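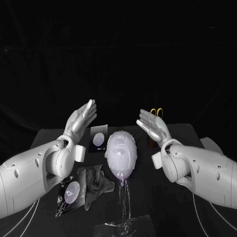 Groleck backcloth in black, behind the Cieślak worktable with dark grey top.

Home Reviews Furniture Fabrics Contact

We use cookies to measure visits to this site. Accept | Manage choices

Equipment review: Groleck backcloth and Cieślak worktable
Prepared by Areti Panagiotou, Warmont Equipment Office
2/16/23

The Office was asked in December to assess a plain background and work surface suitable for general use in the Warmont rooms. The two items were bought together from Grodville at a combined price of £517, delivery included, and are reviewed here as a set. They may also be ordered separately.

Backcloth

The Groleck cloth is a deep black and gives very little back to the lights. Across the middle it is almost without feature. Faint folds and creases can be made out towards the left and right sides, where the fabric is less smooth. The cloth arrives tightly folded, and departments should allow time for it to be pressed before first use. The supplier's leaflet recommends a cool iron on the reverse. We followed this advice and found it adequate for the centre panel, less so near the hems.

Lint is the principal drawback. Pale fibres show at once, and a clothes brush should be kept in the room.

Table

The Cieślak top is dark grey, one shade short of the cloth, and the far edge remains easy to distinguish against the black. Staff who had used our older all-black arrangement considered this an improvement. White items stand out very clearly against both surfaces.

Assembly took two members of staff the greater part of a morning. The instructions are brief and one diagram is printed upside down. Once levelled, the table has remained steady. Fingermarks do show on the top and require a damp cloth followed by a dry one; spray polish should not be used.

There is no provision for cables. Departments using powered equipment will need to buy clips, and Grodville does not stock any.

Recommendation

The set is recommended for rooms in which it can remain in place. It is less suitable where furniture must be cleared each evening, as the cloth creases again when folded. Overall mark: 7 out of 10.

Comments (3)

M.T.
Does the cloth come in a wider size? Ours stops short of the radiator.

Areti Panagiotou
Grodville lists one further width. Please contact them for the current price.

stores_b
We hang ours on a roller and the creases have mostly dropped out. Agree about the lint.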